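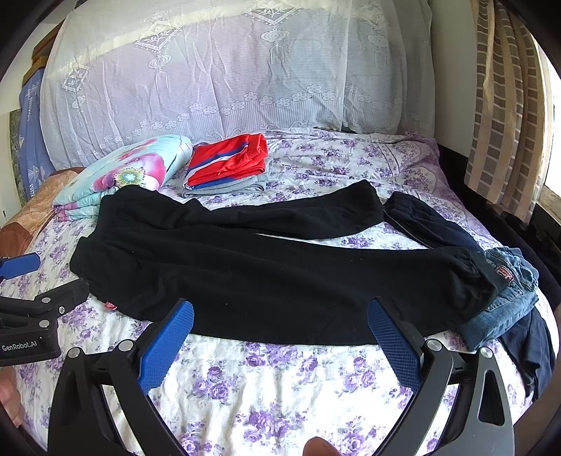

Folding talk, Plelbridge library, 17 Oct 2019
Slot is 5 minutes. Morag Kerr introduces.

Open with the claim: fold everything and you save an hour a week. Ask who has timed it. Pause. I tried and got nowhere near.

Shirts, fine. A folded shirt stacks. Sweatpants I doubt. Lay them flat, smooth the hips, and they still wrinkle.

Jeans: Gus Doucet says roll them. Rolled mine all through December, saw no gain. Say so politely, he'll be in the room.

Quilts. The Kudthorpe method has nine steps. Skip seven. Thick is thick.

Sorting on the bed: I do it too, but it only works if you finish before bedtime.

Questions. If Rosalind Tran asks about fitted sheets, pass to Hala.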